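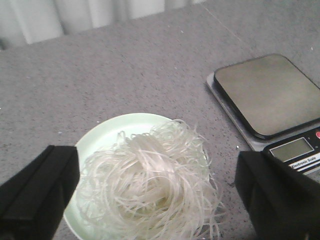
Back counter, Friday, with the green plate.

Madder lake, batch 16. August book.

Started 7:40. Root is the new lot from Terari, coarse chopped, not the powder we had in spring. Weighed out 100 g and put it in the big beaker with cold water to soak off the sugars and the brown. Left it while I went through the mail, then poured the water off through the nylon bag. It came away a dirty yellow tan, same as always. Did a second cold soak, shorter. Kaj thinks one is enough with chopped root and that I'm throwing color down the sink. He may be right. I kept a jar of the second soak water so we can drop some alum in it and see whether anything worth having comes down. The jar is on the shelf over the sink, labeled SOAK 2.

Extraction in 800 ml of tap water on the low plate. Went up slowly. I've been letting this step run hotter than I should, and batches before this one came out brown for it. Reto's notes from when he did these say to keep it at the point where you can put a finger in and take it straight out again. I used the thermometer but I'll admit the finger is a decent check. Held it there through the whole morning with a lid on, stirring whenever I walked past. No boil, no simmer. The liquor was a deep orange red by 11 and the root had gone pale at the cut ends.

Strained hot through the bag, squeezed the bag once, then through the paper. The Vendetti papers are slow. They give a very clear liquor but they clog with this root, more so than with the powder, which surprised me. Changed the paper partway. Next time let the strained liquor stand half an hour first and pour from the top.

Alum went in dissolved in a little hot water, all at once, liquor still warm. Color shifted toward orange and brightened. Then the potash, dissolved separately, in small additions with a long wait between. Foam came up with each one and I used the tall jar this time so there was nothing to wipe up. I want it written down plainly that the tall jar is the one to use. Valentina has been telling everyone this since she started and we keep reaching for the wide one.

Stopped adding potash when the foam got lazy and the liquid between the flocs turned almost clear. The strip read close to neutral. I stopped a hair early on purpose. Past neutral it goes purple and dull, and you can't walk it back without adding more alum and then you're making a different pigment with more white body in it. Batch 14 is the one to look at if anybody wants to see what over-shooting does. It's a nice enough plum and Elmarie uses it, but it isn't what the label says.
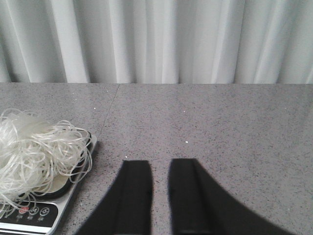
Washing took the rest of the day. Let it settle, siphon off the top, fill with clean water, stir, let it settle again. The first wash water had some pink in it and I worried the lake hadn't fixed, but the later ones ran clear, so I think the pink was just loose dye that never found any alumina to sit on. I did my looking for this at the back counter, holding the jar up against the white curtain, and that worked better than the light box. The folds help. A faint tint shows up against the bright part of a pleat and goes missing in the gray part, so you move the jar sideways a little and the color blinks on and off. With the light box everything looks faintly pink to me after a minute. The last wash I could not tell from tap water either way and I called it done.

Filtered overnight through a fresh paper, covered. In the morning the cake was soft but lifted in one piece. Scraped it onto a tile in small lumps and put it in the airing cupboard with the door cracked. No heat lamp. Sille dried one under the lamp last year and it came out like gravel, took her a whole afternoon to grind and she said the color was off besides.

Note on the potash: this was the end of the old tub. It had caked and I broke it up with a spoon handle. I don't know how much water it had picked up, so the weight I wrote on the batch card is the weight of whatever was in the tub. I'd go by the strip and the look of the foam and ignore the weight. New tub is ordered. When it comes somebody please put it in a jar with a real lid and not fold the bag over.

Grinding. The lumps were dry all through, snapped clean, and were darker than I expected, nearly liver colored on the outside. Broke open they were a proper warm red. Dry ground in the small mortar, then through the fine sieve. What wouldn't pass went back in the mortar. There was very little left in the end and I threw it out.

Mulled a first lot with water only and then with the gum solution. The gum is Benance, lump grade, dissolved last week and strained, with a bit of honey in it. It smells fine. Mulled on the glass slab for most of an hour, scraping in and starting over. It was gritty for a long time and then stopped being gritty quite suddenly, as madder does. You hear it before you see it. The muller goes quiet.

Brushed out on three papers: the cotton rag, the hot pressed stuff we use for the charts, and the yellowish one from Ásgeirsdóttir that she wants her own set matched on. On the rag it's very good. Clean, warm, thins to a rose with no brown edge. On the hot pressed it wants to bead a little at full strength, so a touch more wetting agent or just more honey. On her paper it leans orange, the way everything does, and I'm going to tell her so before she buys a whole set. She asked for a cool red. Madder on cream paper will never be cool, and if she wants that we should send her the cochineal card instead.
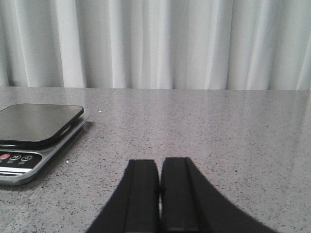
Comparing with batch 15 took longer than the brushing out did. Fifteen was made from the powdered root, with the same gum, and I'd have said from memory it was the redder of the two. Side by side it's browner and a bit heavier in the thin wash. I first laid both cards flat on the back counter and couldn't get a steady answer. The salt-and-pepper speckle in the top is busy enough that a pale wash next to it looks dirty, and my eye kept going to the dark flecks and not the paint. Put a sheet of the plain gray card down first, cards on top of that, and the difference was plain from across the room. Reto looked, Elmarie looked, both picked sixteen as the cleaner one without being told which was which. We should cut a few sheets of that gray card and leave them at that end so we don't do this again.

Possible reasons for the difference, in the order I believe them. Lower heat in the extraction. The second cold soak. Chopped root against powder. Stopping the potash early. I changed too many things between the two batches to say much and I know it. Kaj wants to do the next one with the old powder and everything else as above. Fine by me, there's enough powder left in the tin for one batch and then it's gone.

Lightfastness strips cut from the rag paper, half covered with foil, taped in the south window next to the ones from spring. The spring strips have been up long enough that I pulled one to look. Full strength has held. The thin wash has lost something, not a lot, but I can see the line where the foil was. I put it back up. We say on the tube label that tints will fade and I'd like that line in bigger type.

Yield: enough powder to fill the small brown jar to the shoulder. Less than the powdered root gave, and I put that down to the second soak and to what stayed in the clogged paper. I left 2 g of dry pigment out of the jar for Sille to try in oil. She'll want to know it was dried without heat and that it hasn't been near the gum. The packet is in her tray with the batch number on it.

Soak 2 jar, looked at it after lunch. I'd added a pinch of alum and then potash till it foamed. A thin layer has come down, brownish pink, maybe as thick as a coin. There is some color in it, then. Whether I'd want that color in the main batch is another matter, it looks like brick dust. Kaj says brick dust sells. I've left it to settle and somebody can filter it if they're bored.

Things to get or do:
Filter papers, a faster grade. Ask Vendetti for a sample pack before ordering a box.
New lid for the gum jar, the old one is glued on more often than not.
Cut gray card for the back counter.
Scrub the glass slab with the coarse grit, it's gone slick in the middle and the muller is skating.
Write to Ásgeirsdóttir about her paper. Send her the brush-outs of both reds, dry and flat between boards.
Valentina to redo the labels for 14 so it stops being sold as rose.

Tubes: held off. I want the paint to sit in the covered pan over the weekend and see if it thickens. Batch 12 went to jelly on us after it was tubed and we had to cut every one open. If it's still moving on the knife next week, Elmarie can tube it. If not, thin with plain water and a few drops of the gum, mull again briefly, and write down here what you did.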